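Pre-Purchase Inspection Checklist, Two-Arm Table Station
Site: Lendcombe, test kitchen, ground floor
Inspected by: Bouchra Farouk
Reviewed by: Amr Fahmy
Date of visit: Wednesday, August 26, 2020

Purpose of the visit: to decide if the station offered by Nenora can go in the budget request for September, and which extra items must be bought together with it. The dish handling task was used for the visit, as this is the work we want to buy the station for.

Marks used: OK = accepted. OPEN = must be answered before the order. BUY = needs a line in the budget. N/A = does not apply to us.

Section A. Table and mounting

A1. Table is level and does not move when both arms stop suddenly. OK
Comment: I pushed it by hand also. No movement that I could feel.

A2. Arms are fixed with the bolts given in the supplier drawing. OPEN
Comment: The drawing we received is of the older base plate. Nenora promised the new one. Please do not order the table from Hegazy before we have it, the holes may be different.

A3. Table surface is clean and can be wiped. OPEN
Comment: The surface itself is suitable, matte and without joints in the work area. But it was not clean. There are small dark specks on it and a faint mark, maybe from water. I ask that the operator wipes the table at the start of each shift and signs for it. It costs nothing and it makes it easier to notice new debris coming from the arms or from the gripper pads.

A4. Edges of table without sharp corners on the operator side. OK

Section B. Arms and grippers

B1. Emergency stop within reach from both chairs. BUY
Comment: One button only, on the left. For the second chair we need another button with cable. Hegazy quoted it separately from the table, so it must be its own line.

B2. Emergency stop tested with each arm in motion. OK
Comment: Tested 5 times for each arm. Every time the arm stopped and kept the object in the gripper. I had asked for this specially, since a plate that falls during the stop would be a second danger.

B3. Cables on the arms are held and cannot catch on the work. OPEN
Comment: On the left arm a cable stands out in a curve near the top. It was free of the rack in all positions I saw, but I did not see all positions. Nenora to say if a clip or sleeve is available, and the price.

B4. Finger pads in good condition, spare set included. BUY
Comment: Spare set is not included in the offer. The pads are the part which will be used up first. I propose to budget two sets for the first year. Amr thinks one is enough. We leave two until the supplier gives a figure for the life of the pad.

B5. Speed limited while a person is inside the marked floor line. N/A for this visit
Comment: The floor line was not painted yet. Must be checked again at installation.

Section C. Work at hand: plates and rack

C1. Rack stays in place while a plate is put in or taken out. OPEN
Comment: The rack is thin wire and only stands on its legs. During the visit it stayed, but it is light. A simple stop on the table would be better than to glue it. Workshop can make it, I think for less than the price of a new rack.

C2. Gripper holds the plate by the rim and the plate does not turn. OK
Comment: Watched for 26 plates. Two were held a little crooked and the arm put them right by itself.

C3. Plates used in the test are the same as the plates in service. OPEN
Comment: The test set has mixed colors. Our service plates are all white and about 60 grams heavier. White plates on a white table are a different question for the vision system and I want to see it before we sign. I will send a box of 11 to Nenora.

C4. Idle arm stays clear while the other arm works at the rack. OK

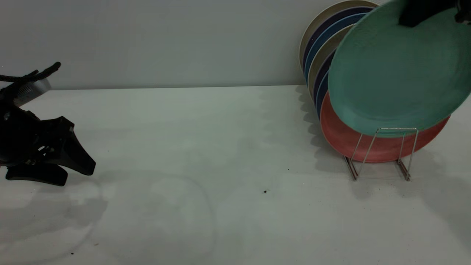
Item C4. Green plate held above the rack by the right gripper; left gripper low over the table on the other side.

Comment to C4: The distance between the two grippers is comfortable for this rack. If we later take the longer rack, the item must be inspected again.

Section D. Paper and money

D1. Risk assessment in our language. OPEN
Comment: Received in draft, the part on cleaning is missing.

D2. Service contract compared with second offer. OPEN
Comment: Ondiris offers service without sale of the station. Their visit price is lower but travel is charged on top. I could not compare the totals until they tell us from which office the technician comes.

D3. Training for operators in the price. OK
Comment: One day, at Lendcombe. Night staff must also be invited, please arrange the hours with them early.

D4. Electrical supply enough at the planned place. BUY
Comment: The socket is there, but it shares the circuit with the dishwasher. Electrician to price a separate circuit.

Lines to add to the budget request
Second emergency stop button with cable (B1)
Finger pads, two sets (B4)
Separate electrical circuit (D4)
Rack stop, workshop hours only (C1)

Result of the inspection: accepted with conditions. Order not to be placed while A2, B3, C3 or D1 is open. The other open items can be closed at installation.

Note from reviewer (A. Fahmy): Agreed. For B4 please write one set plus one optional set, so the finance office can see the difference. For C3 I would like to be present when the white plates are tried.

Next check: September, after arrival of the new base plate drawing. B. Farouk will fix the day with Nenora.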